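Skilent, the independent game developer behind the puzzle adventure Tosh, is happy to share that it is opening a second studio in Nanbridge this April, with room for 44 people and a kitchen the team has already argued over at length.

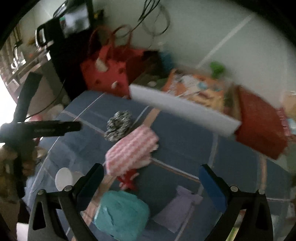 Studio head Heike Ehlers will lead the new team, which begins work on Sistanwood, a cozy game of mending and tidying for PC and consoles. Its colors are every bit as cheerful as a pink and white striped cloth folded up on blue, and players will find 81 rooms to put right at their own pace -- no timers, no scores.

"We've wanted a home in Nanbridge for years, and I couldn't be more pleased to be unpacking boxes there," said Ehlers. Art director Struan Rennie is now hiring, and warmly welcomes portfolios until noon on Friday.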